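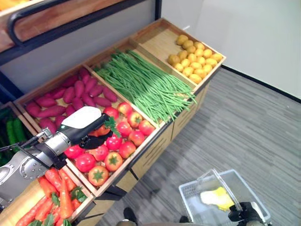 Where should tomatoes, potatoes and sweet potatoes be kept once they are brought home?

Tomatoes belong on the counter until they are ripe, potatoes in a cool dark cupboard, and sweet potatoes in a cool dry place of their own, away from the refrigerator.

The question reaches the Dramthorpe Household Food Office more often than any other. The guidance that follows replaces the storage card issued in June. Residents who still have the earlier card are asked to discard it, as its entry on green beans was incomplete.

Tomatoes should be set stem side down on a plate, in a single layer and out of direct sun. A fully ripe tomato may be moved to the refrigerator for up to 3 days and should be returned to room temperature before it is served.

Potatoes keep best in a paper bag or an open basket, in the dark. Light turns the skin green and encourages sprouting. Small areas of green may be cut away generously; a potato that is green throughout should be thrown out. Potatoes should not be washed before storage and should be kept apart from onions.

Sweet potatoes are not stored in the same way as potatoes, although many households place them in the same bin. Cold temperatures harden the center and spoil the flavor. A pantry shelf is suitable, provided that air can move between the pieces.

Carrots sold with their tops should have the greens removed on the day of purchase, as the leaves draw moisture from the root. The carrots may then be kept in a closed bag in the crisper drawer. The greens can be wrapped separately in a damp towel and used within a day or two.

Green beans should go into the refrigerator unwashed and dry, in a bag with a paper towel. The ends should be trimmed only at the time of cooking. Beans that have become limp are still acceptable for soup - beans that feel slimy are not.

Cucumbers do well in the warmest part of the refrigerator, usually the front of an upper shelf. They should be kept away from tomatoes, melons and bananas, which cause them to yellow.

The revised card has been printed in a run of 3,000. Of these, 1,245 have been sent to households on the Sedness mailing list, and the remainder may be collected from the Britar Street branch library during regular hours. A large-print version is available at the same desk on request. Schools that would like a classroom set should write to the office and state the number of students and the grade level.

The De Luca Kitchen will use the new card in its home cooking course, which resumes after the winter break. Enrolled participants will receive a copy at the first session and need not collect one beforehand. The course fee is unchanged. Questions on enrollment should be directed to the De Luca Kitchen and not to this office.

The office is closed on Monday, December 25, 2023. Messages left on that day will be answered in the order received.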